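In Praise of the Nut Table

Every October my kitchen table disappears for the better part of two weeks, and I have stopped apologizing for it to people who drop by. They can eat standing up. The walnuts come in from Jesau, where my friend Anneliese Kohlhase has two old trees and no patience for cracking, and once they are here everything else in the pantry seems to want sorting too.

I know there are quicker ways to live. You can buy nuts in a bag, already shelled, and tip them into a bowl, and they will taste fine in a cake. I do it myself in the spring when I've run out. But I'd like to put in a word for the slow business of sorting food by hand, at a table, with too many boxes on it, because I think we gave it up without much of a discussion and I miss seeing it in other people's houses.

My grandmother sorted everything. Beans, lentils, buttons, the good string from the bad string. She did it in the evening with the radio on, and if you sat down near her you were given a share of the pile, and pretty soon you were telling her things you hadn't planned to tell anybody. I learned about my aunt's first marriage over a bowl of dried peas! When I moved to Ustholm and had a table of my own, the first thing I did with it, before I owned a proper set of plates, was sort a sack of hazelnuts with Máté Antal from upstairs, who talked for nearly three hours about trout. 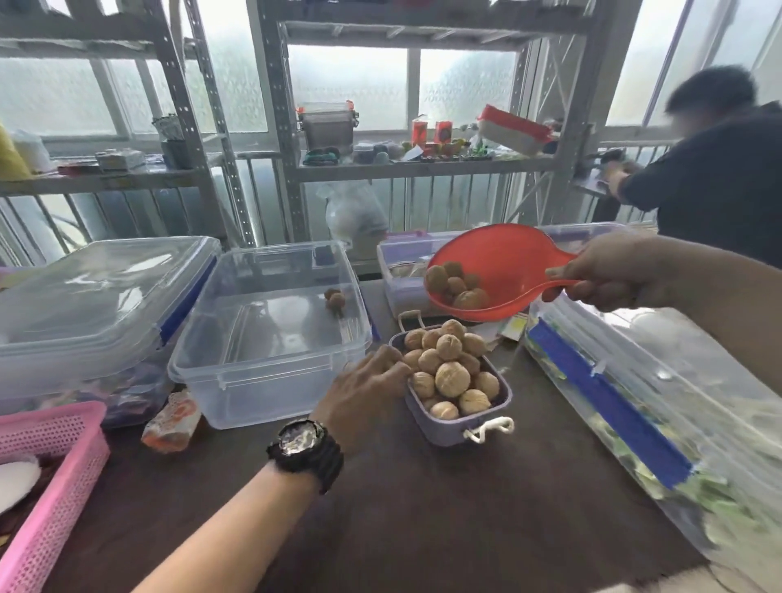
Food & Home / Opinion

Walnuts in a small lavender tin, darker nuts in an orange-red scoop, and plastic boxes on every side: I look at a table like that and feel at home. One pair of hands can manage it, and there is always something to pick up next. Norbert Gulyás, who is a tidy man and a dear one, once told me that I should work with a single container out at a time and put each one away before opening another. I tried it for an afternoon. I got up and down so often that my knees complained, and I lost track of which nuts I'd already been through.

So I'm on the side of the crowded table. Get the boxes out, take the lids off the ones you need, and let them stand there until the job is finished, even if that means tomorrow. Clear plastic is a help, I'll admit, though I held out against it for years in favor of my grandmother's crocks. You can see when the almonds are getting low, and you don't find a forgotten bag of something gray at the back in April.

A little tin is still my favorite for walnuts, all the same. It holds enough for one cake and a few handfuls for whoever is passing, and when it's empty you go and fill it again, and that's a nice small errand on a dull afternoon. The scoop can be any old thing. Mine came from the market in Gendham and was probably meant for a child's sandbox.

My neighbor Tsion Tufa came by last fall to borrow a baking pan and stayed until dark, picking bits of shell out of the walnuts and telling me how her mother roasts coffee. She went home with a jar of nuts and without the pan. I took it over to her the next morning, and her own table was covered in lentils.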